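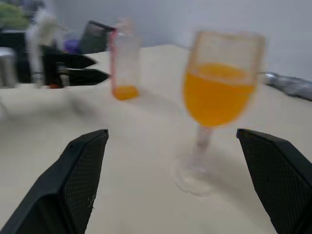
Plallov is opening its doors this January, and I get to be the one who tells you about it! My name is Zinash Jemal, I run the demonstration floor here, and for one afternoon we're inviting anybody who's curious to come in and watch our two-arm drinks table at work. We call the table Olis. It's a simple setup on purpose: a pale tabletop, a pair of glasses, two arms with black fingers and something bright to drink. The stemmed glass with the orange drink in it is the one people always point at first, and the tall glass with the pink straw is usually next (children want the straw, every time). If you look at the inside of the fingers up close you'll see a fine diamond pattern, and I could talk about that pattern for longer than most visitors have time for.

So, what's happening on the day? Doors open at 1 p.m. and we'll run the first demonstration at 2 p.m., once everyone has found a spot and hung up a coat. I'll be talking all the way through, and you can stop me with a question whenever you like. After that we'll repeat the session through the afternoon until we close at 6. Each run is short, and no two are quite alike, so stay for a second one if you can.

I've been working on Olis with our partners at Kalniņš, who wrote the motion software, and the folks at Stovach, who looked after the arms and the safety side. Both will have people on the floor with me. If you want to know how the arms share a table without getting in each other's way, grab someone from Kalniņš. If you want to know why glass is so much harder to handle than a cardboard box, grab me, I have opinions! A stemmed glass is wide where you'd like it narrow and narrow where you'd like it wide, you can see right through it, and the drink inside moves when you do. I've been at this long enough to have swept up plenty of them.

We logged 3487 practice pickups on Olis before I agreed to put it in front of the public. I asked for that number to go in this release because I think visitors should know how much plain repetition sits behind a few seconds of pouring or lifting. And yes, there will be spills. We keep towels handy and carry on, and some of our best conversations with guests have started while I was wiping down the table.

There's a hands-on part too. Visitors aged 12 and up can try guiding one of the arms themselves with a member of our team standing by. We use water for that, and cups that bounce. Younger kids are very welcome to watch from the front row, where the benches are low. The floor is step-free, there are seats for anyone who'd like one, and the first session will be the quiet one, with no music and no microphone.

A word for teachers and club leaders: I've kept a block of places back for you. Drop me a note with your group size and I'll save you a corner near the table, plus a little extra time afterward for the questions that don't fit into a regular session. I really enjoy those groups, they ask the things the rest of us are too polite to ask.

Admission is free, but we only have room for 200 guests over the afternoon, so please reserve ahead through the Plallov front desk. Tell us which session you'd like and whether anyone in your party wants a turn at the controls. Juice and cookies are on us (poured by people, at a separate counter).

Members of the press can come in from noon for a closer look and for interviews. Photos and video are fine, just leave the flash off while the arms are moving. To set up a time, call the front desk and ask for me.

Press contact: Zinash Jemal, Demonstration Floor, Plallov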